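Search reviews

Kuster Plonura two-finger gripper: bench review

20/10/2025
By Damian Rüegg
5 comments | 2 shares

The Plonura is Kuster's mid-range electric gripper for light arms, sold with a wrist plate, a cable and a license for the Durkine simulator. I ran it against a pick-and-place routine I have used on every gripper since June: lift a mixed set of household items one at a time and lower each into a soft basket. The routine runs in simulation first, then on the arm.

Mounting took little time. The plate is flat, the screws are the right length, and the cable leaves the body on the side where it is least likely to snag. Finger travel is smooth, and position feedback agreed with my calipers at both ends of the stroke. Up to that point I had nothing to complain about.

The fault appeared in the Durkine runs. Of 367 logged cycles, most ended normally. In a small group the gripper opened, the controller reported "released," and the item was still held between the fingers when the arm moved off. The item then fell during the return path. The state flag is set when the open command is accepted, before the fingers reach the open position. If the command queue is busy, the arm starts its next move on a flag that means very little.

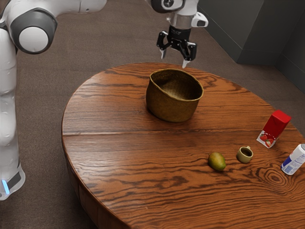
Simulated workcell, open fingers over basket. Render: D. Rüegg / Durkine

The layout is simple. The basket has clear table on all sides, and the mango, the cup, the carton and the spray can sit off to the right. A dropped mango costs nothing in a simulator. A dropped spray can on a real bench is a different matter, and I took it out of the physical set until the cause was known.

On the hardware the same thing happened with the cup. It landed on the table and chipped. I repeated the test with the arm slowed and the queue otherwise empty, and the early flag did no harm, as the fingers had time to finish. At full speed with status polling enabled, the fault came back.

There is a workaround. Ignore the release flag, read finger position directly, and hold the arm until the reading is steady for 100 ms. I also moved the release check out of the motion thread. With both changes in place the drops stopped in simulation and on the bench. Cycle time went up slightly.

Kuster's support desk confirmed the flag behavior and called it "as designed." The manual describes the flag as "release complete." One of these has to change. A firmware option is said to be under review, with no date given.

A second, smaller point concerns the emergency stop. After a stop the gripper keeps its last commanded force, which is reasonable for a held load, but on restart it opens without waiting for a command. Keep hands and anything fragile clear, and support the load before you restore power.

For comparison, the Cliston gripper I tested in June is slower and heavier, and its release signal is tied to measured position. It dropped nothing in the same routine. Its fingers are harder to swap.

The Plonura is well made and accurate. I would buy it for a cell where I write the control code myself. I would not put it in a classroom or a shared lab on current firmware with default settings.

Rating: 2 out of 5, to be revised if the flag is fixed.

5 comments | Share this review

This site uses cookies to remember your settings. Accept | Manage

Get new bench reviews by email. Enter your address to subscribe.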